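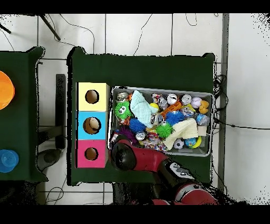 Wubit Yilma wrote in to ask whether the bins have to be emptied before you sort, or whether you can work from a full one. You can work from a full one, as long as you have a clear surface and a place for each pile. The steps below assume a mixed bin that has been sitting for a while.

## What you need

- A table or counter you can wipe down
- Three or more containers for the sorted items
- A shallow tray
- Dish soap, a rag, and a marker
- Masking tape for labels

## 1. Decide on the categories first

Most households do fine with four: metal, paper and cardboard, things to keep, and trash. Check your town's list before adding more. Glass and plastic film are handled differently from one town to the next, and a sorted pile that no one will take is still trash.

Write each category on a strip of tape and stick it to the front of a container. Tape on a lid gets lost when the lid comes off.

## 2. Tip out a small amount at a time

Pour enough into the tray to cover the bottom, then stop. If you dump the whole bin at once, the small things sink and you end up handling everything twice.

Pick out anything sharp before you do anything else. Broken glass, loose blades, and can lids go into a closed container of their own. Wear gloves for this part if the bin came from a garage or workshop.

## 3. Pull the large items

Go through the tray and take out the biggest pieces first. Flatten cardboard unless you plan to reuse the box. A sturdy box with a hole cut in the top makes a decent drop bin for light items, and you can stack several if they are the same size.

Should you crush cans? It depends on where they go. Curbside programs often want them whole, and some deposit machines will not read a crushed one. Scrap buyers usually don't care.

## 4. Rinse what needs it

A quick rinse is enough. Swish a little soapy water in anything that held food or a sweet drink, empty it, and leave it upside down on a rag. You don't need to remove labels -- that is taken care of later on.

Greasy cardboard does not rinse. Tear off the greasy part, throw it out, and keep the rest.

## 5. Deal with the keep pile

This is where most people stall. Toys, tools, single gloves, and odd lids tend to collect here. Give yourself 20 minutes and put each thing in its proper room as you go. Whatever is left when the time runs out goes in a box marked January, and if it is still in there when January comes, give it away.

Soft toys and cloths should be washed before they go back into use. Batteries come out of anything that has them and go to a battery drop-off. They should not go in the metal pile.

## 6. Store and repeat

Put the sorted containers where you can reach them without moving anything else. Under a bench works, or beside the back door. Keep the paper one off the floor if the room gets damp.

Kamrul Dissanayake asked how often to do all this. For a family of four, every eight or nine days keeps the job short. A single person can go longer, but rinse the cans the same day, or you will get ants.

If your containers keep overflowing before the pickup, add a second one for the category that fills first -- usually cardboard -- and leave the rest alone.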